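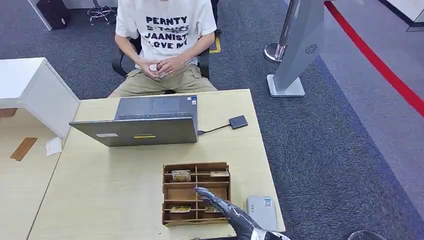
What we're asking for in next year's equipment budget

Many of you stopped me in the hallway after the last planning meeting to ask where the arm money is going, and I gave a slightly different answer each time, so let me set it down properly. The request goes to the Plasstead finance office in November, and I would much prefer that you argue with me now than find out afterward what I left off!

The card sorting work is what got us thinking about all this. Picking a small flat card out of a cardboard tray with dividers sounds like nothing at all until you try to write down what you need to buy for it. A person at the table with a laptop, an arm reaching over the slots, a few cards standing up or lying down in their compartments: that is the whole setup, and it has taught us more about our shopping list than any catalog has.

First, gripper fingers. Nevzat Kırmızıgül has been keeping the list of spares, bless him, and he would like us to stop ordering them one set at a time. The supplier we use, Trinberg, quotes a pack of 20 fingertips at 2483, shipping included, and that should carry us through the year with a few left over for the Llanos group, who have been very patient about lending us theirs. Kirsten Skov wants to try a softer tip on part of the order, and I have asked her to get a price on that separately so the two don't get tangled together.

Second, trays. I know, I know, it's cardboard. But the divided trays do get tired at the partitions, and a slot that leans a little one way makes for a different job than a slot that stands straight. We are putting in for 24 of them, all the same size, from the same box maker in Cunska. Oda Hedlund suggested molded plastic ones, and she may well be right in the long run. The quote hasn't come in yet, so plastic stays on the wish list for now.

Third, storage. Recordings pile up faster than any of us planned for, and Ruairi Guthrie has worked out that we need five more external drives before summer (he wanted eight, and we met somewhere short of the middle). If your project has older runs sitting on a drive in a desk drawer, please label it and bring it to him. He promises not to scold.

Then there is the question of a second arm. I have gone back and forth on this more than I care to admit. It would let two people work at once, and it would also need a table, a mount, floor space, a service plan and somebody's time every week, none of which come with the arm. Estíbaliz Montoya has offered to draw up what it would cost over three years, all in, and I would like to see her numbers before we put our names to anything. My own feeling is that we ask for the spares and drives this round and the arm next round, but I can be talked out of it over a decent cup of coffee.

Please send additions to me in writing, with a price and the name of whoever will look after the thing once it arrives. If you've already told me in the hallway, send it anyway.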